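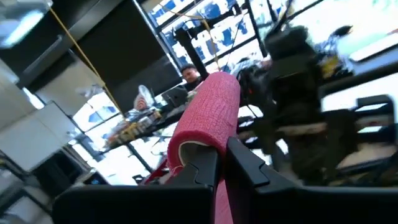 Gripper tryouts, the gallery

Hi all! I finally got the tryout page together. If you're new, I've been comparing 2 grippers on the same arm, the Westix and the Claltach, picking up whatever I can find and writing down how it goes. Brenda Staniforth lent me her notes from July (thank you, Brenda!) so I didn't have to start from zero.

The pink one at the top of the page

Matte black fingers, pink cylinder, wrist camera view. I love this wrap for testing because the crinkly surface gives the fingers something to bite on, and the color is so loud that I can find it in the wrist view right away, even against those big bright windows. The grip is on the lower half and pretty well centered, so I'm happy with that one. I do want to try the same thing with a bare cylinder, which I expect to be a lot meaner.

Things I keep changing my mind about

Finger shape. I went in wanting soft rounded pads for everything, and now I kind of like flat plates with some edges on them (good for corners, a bit rude to anything squishy).

Closing force. The Westix goes in steps of 6 on my controller, and I leave it at 40 for wrapped stuff. The Claltach wants less, and I'm still fiddling.

The wrist camera. Windows behind the workspace are rough on exposure! I may lock it by hand next time and see if the dark fingers come out any better.

Next up is the Yatsenko controller, which has been sitting in its box since before the holidays. If you've run one with a two-finger gripper, drop me a note in the comments, especially about the cable, mine looks way too short.

Updated January 7, 2026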